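Nirnwood Makers Help > Robotics and Automation > Home builds

Simulated arm on a ceiling mount closes on air in front of the cabinet handle

Posted by lill_bench, 23/07/2025

I'm building a ceiling-hung arm in the back half of my garage and I've been doing all the planning in simulation before I cut into any joists. The sim side has been going since December. The plan for the real one is an arm that hangs upside down over a bench, so I get the whole bench top for stuff and don't have to work around a base. I call the project Lill because that was the name on the box the first motor came in.

The room model is one I got with the Kamel scene pack and I haven't changed it much. I turned the arm upside down, put it on the ceiling mount and lined the cabinet up with the back of the table. The mugs, the crates and the rest of the small things on the table are for a later sorting task and aren't part of this problem.

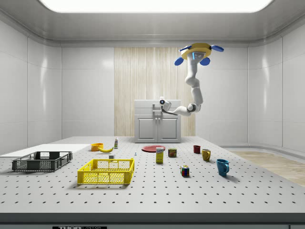
Whole setup in the sim, arm over the cabinet.

What I want first is simple. Move to the cabinet, close on a handle, pull, let go, back off. I've written it as a list of fixed poses with straight moves between them. There's no learning in it and no fancy planner. The poses are saved in the robot's base frame, and the base frame is up on the ceiling.

The approach is fine. The arm gets down there without hitting anything and the gripper ends up facing the front of the furniture. Then it closes and the handle isn't between the fingers. The script doesn't know that, so it goes through the pulling motion holding nothing. I ran it 44 times overnight with small random changes to the start position and it got hold of the handle on 3 of them. When it does get hold, the pull works as it should.

Things I have tried:

Slowing the last move down to a crawl. No change.

Raising the friction on the finger pads. No change, which makes sense if they never touch the handle.

Moving the cabinet toward the arm by 2 cm. It got better for one start position and worse for the others.

Swapping the controller for the one that comes with Nitix. It behaves the same, so I put the old one back.

I turned on the camera near the gripper so I could see what the fingers are doing close up.

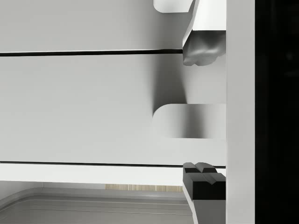

Close-up by the fingers, gripper open, nothing held.

With the fingers open like that there is a wide gap, so I don't think the handle is too thick to fit. I've started to suspect the pose itself, or maybe the tool offset, but I don't know how to tell one from the other. I'd like to sort it out before I buy the mount hardware - if the reach is wrong in the sim, I need to know whether the real one should hang lower.

Reply from garage_kinematics

Check your tool center point before anything else. If the offset from the wrist flange to the fingertips is wrong, you get exactly this. The arm goes where you told it, but the point it's putting there isn't the point you think it is.

A quick way to tell the two apart:

Put a small marker in the scene at a known spot, somewhere open on the table and well away from the cabinet. Send the tool center point to that marker with the gripper pointing straight down. Then keep the same target and rotate the wrist a quarter turn at a time. If the offset is right, the fingertips stay on the marker while the hand turns. If they swing around in a circle, the offset is wrong, and the size of the circle tells you by how much.

If they stay put, the offset is good in that direction. Tilt the hand as well and repeat, because a turn about one axis won't show you an error along that same axis. If it passes both, go look at the saved pose.

Your cabinet test points to the offset too, in my opinion. Moving the cabinet should have made every start position better or worse together if the only thing wrong was the target. You got a mix, so I would guess the hand is arriving at slightly different angles depending on where it started. A bad offset gives a different miss for each angle.

The other thing is that you saved everything in the base frame. I would give the cabinet its own frame and save the handle poses relative to that. Then you can move the cabinet wherever you want and the grasp goes with it. On the real build you will want this anyway. Your ceiling mount is not going to end up exactly where the drawing says. Mine was off by 17 mm and I measured it twice.

Don't decide on the hanging height yet. Reach problems usually show up as the arm stopping short or a joint hitting its limit, and you haven't described either one.

Reply from pdx_solder

had something like this, restarted the sim and it went away. also are you sure it's not the friction

Reply from slowfeed

I agree with the tool center point answer. Two more things to look at.

Check which way your finger gap opens compared to the handle. When you flip an arm over for a ceiling mount it's easy to leave one rotation the way it was for a floor mount, and then the hand comes in looking fine from across the room and is turned the wrong way for the grasp. Draw the axes on the gripper and on the handle and compare them at the moment before it closes.

Also add a check to the script. After the close command, read the finger position. If the fingers closed all the way, there's nothing in there, so stop and log the run instead of pulling. It takes a few lines and your overnight runs will tell you a lot more. Log the wrist angle too, and sort the misses by it. If the first answer is right, you'll see it in that list.

Comment from lill_bench

Did the marker test. The fingertips swing, and by quite a lot. I had the offset for the old fingers in there from before I changed them. I haven't fixed it yet because I want to put the cabinet frame in at the same time. Friction is back to the default and restarting didn't do anything. I'll post the new count when I've run it.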